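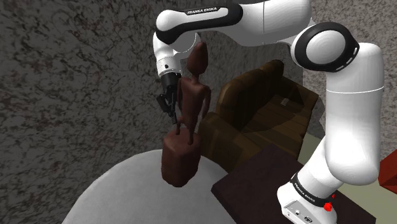
The Second Half of Brillby

There is a moment in Brillby, the small-town drama that has been playing at the Dommont since April, when the projector seems to have broken. Two sisters sit in a parked car outside their late father's shoe store. The engine is off. The radio is off. For a very long stretch, so is the plot.

Nadhirah Sembiring, who wrote and directed it, was pleased to hear I had checked my ticket to see what I'd paid.

"Good," she said. "You were in the car with them."

She had 12 shooting days and two leads, Anikó Major and Vilmos Tóth, who had never met. Major plays the older sister and, in the flashbacks, the mother, with a change of coat and a different way of holding a cigarette. Tóth is the store's last employee, a man so loyal he keeps dusting boxes with no shoes in them. His big speech concerns shoelaces. I cried, and I wear loafers.

The script ran to 356 pages at one point. Jenő Vörös, the editor, still talks about it the way other men talk about their knees. Whole cousins are gone. So is a wedding, a flood and most of a dog, whose bark can be heard once behind a door.

"People ask me about the dog," Vörös said. "I tell them he's fine."

It isn't a perfect movie. The music arrives early and stays late, and the younger sister's boyfriend talks like a greeting card. But the last half hour is as good as anything I've seen this year, and the woman next to me, who had been unwrapping the same candy since the opening credits, finally stopped.

Sembiring's next one is a comedy. She says it has a car in it.

Last updated: April
Contact Rorkine | © Rorkine | Back to top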